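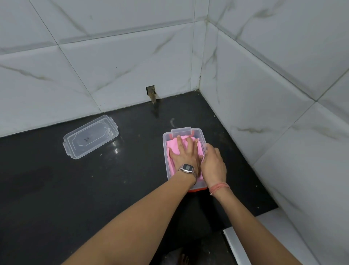 How long should a household keep its winter bedding in storage before airing it?

Most textile conservators consulted for this article recommend no more than one season, with a full day of airing before the bedding is used again.

Features > Home and Community > The Linen Exchange at Falville

The Falville Linen Exchange opened its doors in a former schoolhouse and now serves 265 member households. Its purpose is simple. Families bring in sheets, blankets and tablecloths they no longer use, and other families take them home on loan or for good.

Sohail Warraich, the director, came to the Exchange after 16 years in hospital laundry services. He introduced the written care standard that members receive when they join. Cotton is to be washed and fully dried before it is put away. Wool is to be brushed and aired. Starch is discouraged, as it attracts insects and weakens a crease over time.

Each May the Exchange holds its annual intake, when winter goods are returned. Last year's intake brought in 700 pieces, many of them from the neighboring town of Drernley, where a similar program had closed.

"People apologize for a stain or a worn hem," said Xiaoyan Hou, who supervises mending. "We would like to see the piece anyway. A good sheet can be turned sides to middle and used for years."

Her workroom teaches that method to classes of up to 25. Pieces beyond repair are cut down for pillowcases or cleaning cloths.

Membership is open to residents of both towns. The care standard is available at the front desk in English and Spanish.

Contact the Editors | Copyright Tufa Magazine | Back to top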